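The Shelf Problem

Teaching a machine to tidy up has become the most popular project course at the Drisamitz technical college

When the students of the second-year automation course arrive at half past eight, the first task of the day is to make a mess. Toys, books, bottles and bags are placed on a set of white shelves according to a list drawn at random the evening before. The rest of the morning belongs to the robots.

The course, known as Suvus after the software the students write for it, is directed by Lucienne Bailly, who came to the college from industrial packaging. In her former work every carton arrived in the same position. "A household shelf offers no such courtesy," she says. "A soft toy changes shape when it is held. A clear bottle is hard for a camera to find. Our students meet these difficulties in the first week."

This year's class has 25 members, divided into small teams. Each team prepares instructions in ordinary speech, such as "put the pen in the basket," and must then show that the robot can connect the words to the correct object and choose a suitable way to reach for it. By March the class had logged 1,271 attempts, of which 738 were accepted by the examiners. The remainder are kept and studied with equal care.

Norbert Deák, a student on the team named Gusteck, spent most of the winter term on reaching beneath a shelf without touching it. His team first planned every movement from the robot's head camera, then added the view from the wrist. "From the head, the arm hides the very thing you want," he says. "We lost three weeks before we accepted that."

Fiona Kinnear, who teaches the written component, requires a report after each session – one page, signed by the whole team. Reports that record only successes are returned.

The course ends with a public trial in which teams exchange shelves and receive a list of requests they have not seen before. Last year's trial was won by Kristýna Vaněk and Babar Tarar, who now assist in the laboratory two mornings a week. The college has since set aside the Vlček room for the course, and over 2,000 trial recordings are available there to students writing their final papers.

Applications for the coming year open at the end of the spring term.
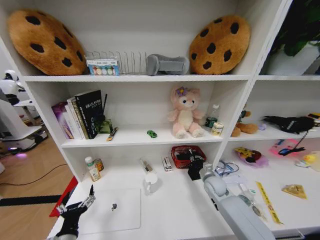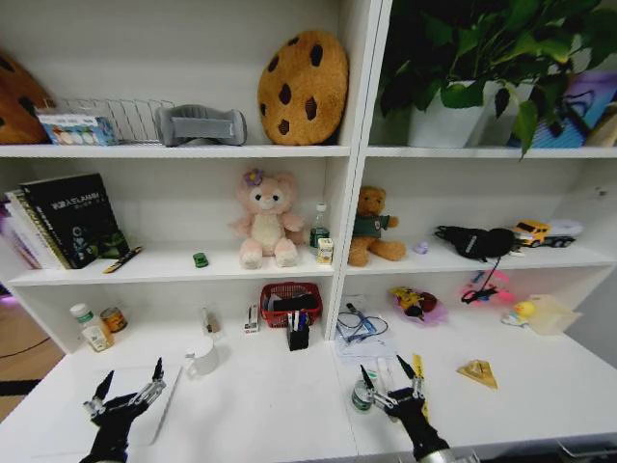
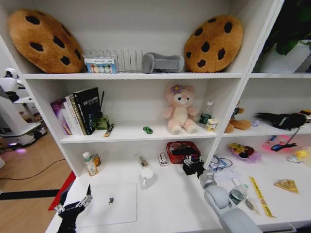
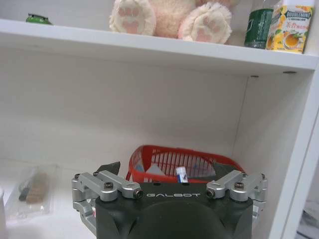 Robots at work at the shelves, where books, plush toys and household goods share the compartments. Last picture: the view from the wrist, with the red basket behind the gripper.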